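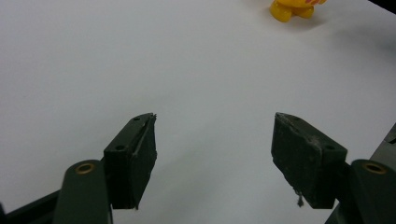
A small yellow toy, an open gripper and a white surface.

Lultum renters out deposits after fake Plinano listings

28/04/2021

LULTUM – Eleven households paid deposits on apartments that were never for rent, police said, after answering online ads for units in the Plinano building on the east side of town. The going rate was $822 up front. Some paid more.

The ads ran on Wultero, a classifieds site popular with people moving into Fawzy County for work. Good photos, fair price, heat included. The person behind them claimed to own a single unit on the fourth floor and to be out of state looking after a sick parent. Could not show the place in person. Would mail the keys as soon as the deposit cleared.

No keys came.

Police in Lultum said the first report was taken three weeks ago from a couple who drove up with a loaded trailer and found a family already living in the unit, eating dinner. The family had a lease through the following spring and had never heard of the ad. Two more would-be tenants rang the same doorbell within days. The family has since taped a note to the door.

The building's management office said it does not advertise on Wultero and never has. All Plinano units belong to one owner and are leased through the front office, in person. Nothing in the building is individually owned, which an office employee said should have been the first tip-off, though she added that no one from out of town could be expected to know it.

How it worked

The photos were real. They came from the building's own website, taken when the lobby and the model unit were redone, and whoever posted the ads had trimmed the logo from the corner. The floor plan was real too.

Applicants first got a two-page form asking for name, employer, current landlord and a copy of a driver's license. Then a "pre-approval" email. Then, usually the same evening, a message saying another family was ready to pay and the unit could only be held until morning.

Payment was by gift card or by a cash transfer app. One man said he asked to send a check and was told checks had been "a headache" in the past. He was offered $100 off the first month for paying that night. He paid that night.

Another applicant, a nurse starting a hospital job, sent the deposit and then a second amount for what the email called a key insurance fee, refundable. When she asked about a third charge, for a parking tag, the replies stopped. Her loss came to about $2,000, the biggest single one reported so far.

She said the owner had been friendly. Asked after her kids, recommended a grocery store, and sent a long message about how hard it was to find tenants you could trust. She told officers she had felt a little guilty for wondering.

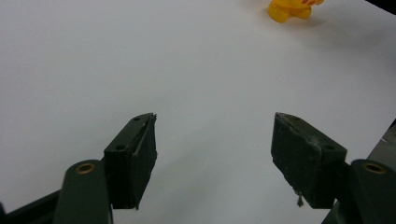
What the site says

Wultero took down the ads after the second police report and closed the account that posted them. In an emailed statement the company said it removes fraudulent listings "promptly when they are brought to our attention" and warns users on every rental page not to send money before seeing a property.

The warning is there. It is in gray type under the contact form, below an ad for moving boxes.

At least one copy of the listing was back up within days, under a new account, same photos in a different order and the price down slightly. That one was flagged by the Plinano office itself and has also been removed. The company did not answer a question about whether it checks new rental ads against ones already pulled. It also did not say how many people had clicked on the listings or written to the poster.

Police have asked the site for sign-up and log-in records. A department spokesperson said such requests can take weeks and that the trail often ends overseas, or at a stolen identity. In this case the name on the account belongs to a retired man in another state who had his wallet stolen last year. He is not a suspect. He has now had to explain this to officers twice.

No arrests. No suspects named.

A tight market helps

Vacancies in Lultum are few and have been for a while. The warehouse going up out by the Fawzy County line starts hiring in July, and people have been coming in ahead of that to find a place. Local landlords said decent two-bedrooms go in a day or less, often to whoever calls first, and that applicants now offer to pay before they have seen the kitchen.

That is more or less what the fake ads relied on. None of those who reported a loss lived within an hour of town when they paid. Several had been turned down or beaten to other apartments the same week. One woman told police she had a funny feeling about the gift cards but had already given notice on her old place and did not want to lose another one.

A tenants' hotline run out of the county offices said it has taken calls from people who were contacted but did not pay, and beleives there are others who paid and have not said so. Embarrassment is common, a hotline worker said. So is the hope that the keys are simply late. One caller had waited at a motel for nine days, checking with the front desk every morning for an envelope.

The hotline also wants to hear from anyone who sent a copy of a license or a pay stub, even if no money changed hands. Those papers can be used to open accounts, or to pose as the next landlord. 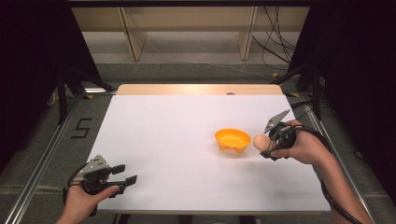 If you paid, or nearly did

Police are asking people to:

Call the non-emergency desk and ask for the fraud officer. A report is needed before most banks will look at a claim.

Keep the emails and texts. Do not delete them, don't reply to them either.

Hang on to the gift cards and receipts, even if the balance is gone.

Contact the transfer app the same day if possible. Money still marked pending can sometimes be stopped.

Put a fraud alert on your credit file if you sent ID.

For anyone still looking, the Plinano office said it will confirm by phone wether a unit is open, and will do the same for callers who are not sure about an ad. The office has moved one employee to the phones in the afternoons to keep up. There is a waiting list for the building at the moment. Joining it is free.

The couple with the trailer are staying with relatives. They have a viewing this week at a different address and have asked the landlord to meet them at the door.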